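Gripper trials at Wastinholm: your questions answered

Last updated 2024-10-25

We get a lot of messages about the gripper comparison, and plenty of the same things come up, so we've put the answers in one place. If yours isn't covered, use the contact form. We do read them!

What are you comparing?

Three grippers: the Remstead two-finger, the Jesano soft-finger, and a hand-held one we built ourselves on a Matić wrist plate. All three go through the same set of tasks, and we write up how each one did.

What are the tasks?

Picking up, turning over, putting into a tray, and handing from one side of the table to the other. The objects are things you'd find in any kitchen drawer or toolbox: spoons, sponges, tape, a bag of dried beans, a screwdriver. The beans are our favourite. They change shape every time you grab them and they show up a weak grip in seconds.

How many tries does each gripper get?

170 per object, split over several sittings so that one tired operator doesn't spoil a whole batch. We used to do fewer, and the results jumped about so much that two people could read the same table and come away with opposite answers.

Which one is winning?

Depends what you hand it! The Remstead is lovely on anything with flat sides and very repeatable. The Jesano copes with the sponge and the beans far better, but it is slow to let go, and it sometimes carries a light object back with it. Our own hand-held one sits between the two on most things and is miles quicker to learn.

Why bother with a hand-held gripper if you have arms?

Speed, mostly. You can walk over to a table, do a task, walk to the next one and do it again, and there's nothing to bolt down or calibrate in between. A new person is usually comfortable with it inside 12 minutes. On the arm it takes most of an afternoon before they stop knocking the tray over.

Do results from the hand-held one carry over to the arm?

Partly, and this is the bit we're most excited about. Grip position carries over very well. Approach angle doesn't, as a human wrist will happily do things the arm can't reach. We now ask people to keep their elbow in and move from the shoulder, and the gap has got a good deal smaller since August.

What camera do you use?

A wide fisheye on the gripper itself. We tried a normal lens first and kept losing the object in the last part of the reach, just when you most want to see it.
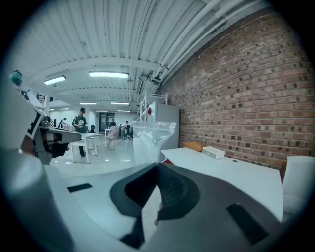 The price of all that width is bent edges, so we only measure from the middle part of the picture. Ceiling lights can be a nuisance too. If the exposure is left on automatic it hunts whenever the wrist tips up, so fix it before you start — we lost 2 full sittings to that one.

What about finger pads?

Textured rubber beat smooth on everything except the tape, which stuck to both. Wipe them between objects. Dust from the beans makes more difference than we would ever have guessed.

Can I send in an object to be tested?

Yes please. It should fit in one hand, weigh less than a full mug of tea and not be precious to you. Odd shapes are very welcome.

Will you publish the numbers?

The full tables go up when the last Jesano sittings are done. Until then we can send the task sheets to anyone who wants to run the same tests on their own gripper.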